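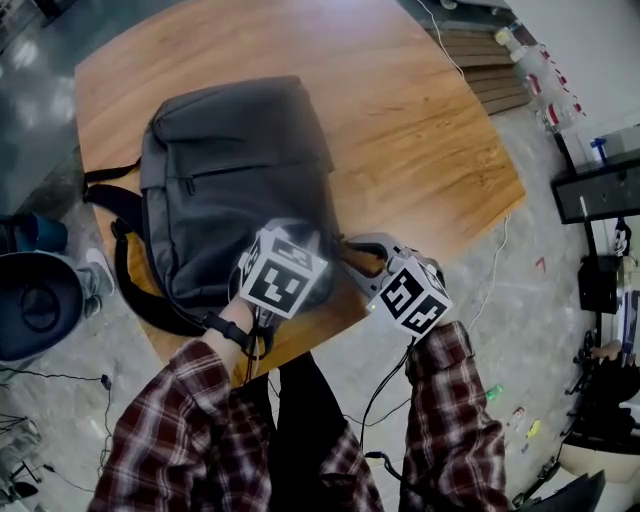

Gray backpack, front panel up, top toward the far end of the table, left strap hanging over the side.

Prududach Bag Layouts
README and data card

Summary

Prududach is a table of backpack layouts: how a soft bag lies on a flat surface before it is opened, turned, packed or put away. Each row records one bag at one moment. The table has 3623 rows covering 18 bags. It was put together at Sestura for work on bag sorting and packing stations, where the first step is nearly always the same: find the top, find the front, get the straps out of the way of the zippers.

The set covers the outside of the bag only. Contents, weight and interior pockets are not recorded. If you need those, the Brutano packing lists use the same bag numbers and can be joined on bag_id.

What is in the release

layouts.csv - one row per layout, seven columns
bags.csv - one row per bag, with color, closure type and strap type
holdout.txt - row numbers of the 400 layouts reserved for testing
CHANGES - list of corrections by version

Text is UTF-8, comma separated, with a header line. Missing values are left blank. Do not read a blank as "no" - it means the labeler could not tell.

Columns in layouts.csv

row_id: integer, stable across versions. Deleted rows are not reused.

bag_id: matches bags.csv.

face_up: front, back, left, right, standing. "Front" is the face with the outer pocket. Bags with an outer pocket on both faces are listed in bags.csv with the front defined in the note column.

top_dir: far, near, left, right, as seen from the person at the table. The top is the end with the carry handle, whether or not the handle is visible in that layout.

strap_left and strap_right: see the next section.

fill: flat, part, full. Judged by the shape of the outside only. A bag with a stiff back panel can look part full with nothing in it, and these are labeled by shape like the rest.

Strap labels

Straps account for most of the disagreement between labelers, and the definitions below changed twice before they settled. Left and right are the left and right of the layout as the person at the table sees it. They do not follow the wearer.

tucked: the strap is under the bag and less than a hand's width of it shows.

loop: the strap comes out from under the bag and goes back to it, leaving an open arc on the table.

tail: a loose end lies away from the bag, with or without a buckle.

over_edge: any part of the strap crosses the edge of the table. This label takes priority over loop and tail.

crossed: the strap lies over the face of the bag and covers a zipper.

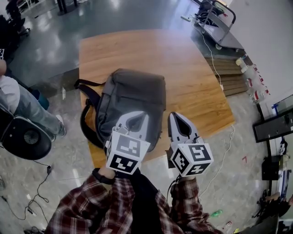 A strap that makes a loop and also has a loose end is labeled by whichever part reaches farther from the bag. Buckles are not labeled separately. An earlier draft had a buckle column, but it was blank in so many rows that it was dropped.

Sternum straps are ignored unless they are fastened, in which case both sides are labeled crossed. Hip belts are treated as part of the strap on the same side. Compression straps that are sewn down at both ends are part of the bag and are not labeled at all.

How layouts were set

Every bag was laid down in one of three ways. In a placed layout, the bag was put down flat and left alone. In a dropped layout, it was let go from elbow height over the middle of the table and labeled as it landed. In a worked layout, it was labeled partway through a handling task, such as squaring the bag to the table or bringing a strap in from the side. The way the bag was laid down is not a column. It can be recovered from the row_id: the first digit is 1 for placed, 2 for dropped and 3 for worked.

Placed layouts are heavily weighted toward front up and top far. People put a backpack down that way without being asked, and no attempt was made to balance it. Anyone training or testing on face_up should check the class counts first.

Bags were emptied between sessions. Zippers were closed before a layout was set unless the task called for an open one. Main zippers left partly open are mentioned in the bags.csv note column, along with missing pulls.

Known problems

Soft gray and black bags are harder to label than patterned ones. A dark strap on a dark panel disappears, and crossed is under-reported for these bags. The same strap lying on a light tabletop is easy to see, so loop and over_edge are more reliable.

A rounded top with no stiffening folds toward the person when the bag is dropped. In that state top_dir was sometimes entered as near when the top seam pointed far. The rule is to follow the seam. Rows entered before the rule was written were checked again, though only for the bags with rounded tops.

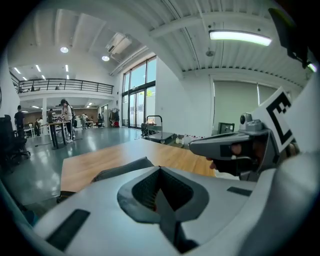

Page last changed: February, 4:10 p.m.

Fill is the weakest column. Rumpled fabric with air under it looks the same as a sweater inside. Treat flat versus part as a soft distinction and merge them if your use allows it.

The Morgan bags in bags.csv have detachable straps. One of them was used with a single strap for part of the collection; the missing side is blank in those rows. This is the one case where a blank means there was nothing to label, and it is flagged in the note column.

Suggested use

The labels are meant for planning the order of steps at a packing table. A typical order is: clear anything marked over_edge, clear anything marked crossed, turn the bag front up, point the top away from the person, then open the main zipper from the left. With a loop on one side and nothing crossed, the bag can usually be opened where it lies.

The labels are not suited to measuring bags. There are no dimensions anywhere in the release, and a hand's width is a hand's width. They also say little about hard-sided cases, duffels or totes. One drawstring bag was tried early on and removed, as it had no face that two labelers would agree to call the front.

Labeling

Two people labeled every row separately and settled differences together. Where they could not settle, the column was left blank. Corrections are accepted by row_id. Please send the current value, the value you think is right, and which definition you are applying. Requests for new columns are kept in the notes below.

Notes from users
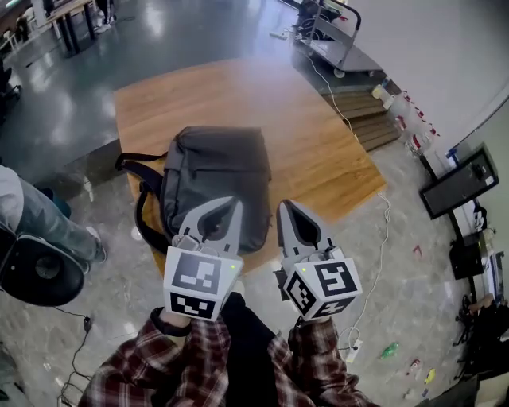
Juniper Haddad: The over_edge rule hides something I need. A strap that barely crosses the side of the table and one that hangs halfway to the floor get the same label, and for us the second one has to be dealt with before the bag is moved at all. Could it be split in two, or could the old loop/tail value be kept in a second column?

Reply: The original loop/tail value was kept during labeling and can be restored for both sides as an extra file keyed on row_id. Splitting by how far the strap hangs would need a new pass, as the distance below the tabletop was never entered. The extra file is planned for the next version; the split is open.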